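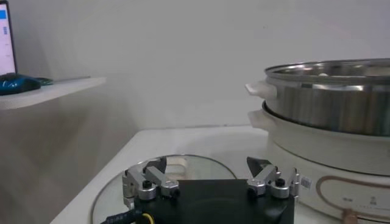

Privent nimmt den Wasserkocher ernst: Teeküchenstudie im Dezember

Privent hat 205 Büros zwei Monate lang beim Teekochen begleitet. Das Ergebnis liegt nun auf 44 Seiten vor und dürfte manche Abteilungsleitung um den Schlaf bringen. 513 Beschäftigte gaben Auskunft über Kalk, Tassenbesitz und die Frage, wer den letzten Beutel Earl Grey genommen hat. Die Antworten auf die dritte Frage widersprechen sich.

„Wir hatten mit Konflikten gerechnet – aber eher beim Gehalt“, sagt Studienleiter Radu Anghel. Am heftigsten gestritten wird demnach über den Löffel in der Spüle. Das Teehaus Langlois hat die Befragung mit Assam unterstützt. Inhaber Benoît Langlois legt Wert auf die Feststellung, dass Beutel bei ihm nicht verkauft werden.

Die Studie „Bikarine“ erscheint im Dezember und ist bei der Pressestelle kostenlos erhältlich. Rückfragen bitte schriftlich, zwischen 15 und 16 Uhr ist Teepause.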